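Print this page
E-mail this page

THE ALIGNMENT REPORT

The Office of Review at Humstead received the file on Task 157 in January. The complaint was stated in one sentence: the Morico planner would not agree with itself about the location of a router.

The reviewing officer opened the log. The planner held two estimates of the same device, 37 millimeters apart, and had assigned each a confidence that the regulations described as sufficient. Under the Trorumex rules, a planner in possession of two sufficient answers was required to choose one and record its grounds. In the space provided for grounds, it had written: "Both views are sincere."

The officer read the entry twice and requested the supporting material. 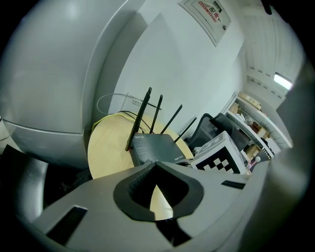
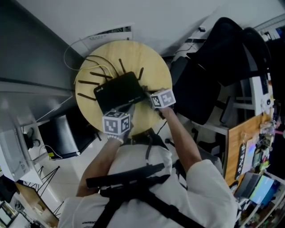
Router and marker cube on the round table, Task 157.

The antennas were the difficulty. There were five, thin and black, and the perception module had fitted a separate edge to each. The officer ran the Kasprzak solver again with the antennas masked. At step 449 the two estimates began to move toward each other. At step 664 they met.

The planner was asked to amend its entry. It did so at once, and in the correct format. In the space for grounds it now wrote: "One router. The other is withdrawn with regret."

No procedure existed for regret. The officer approved the amendment, closed the file and left the word where it was.

E-mail this page
Print this page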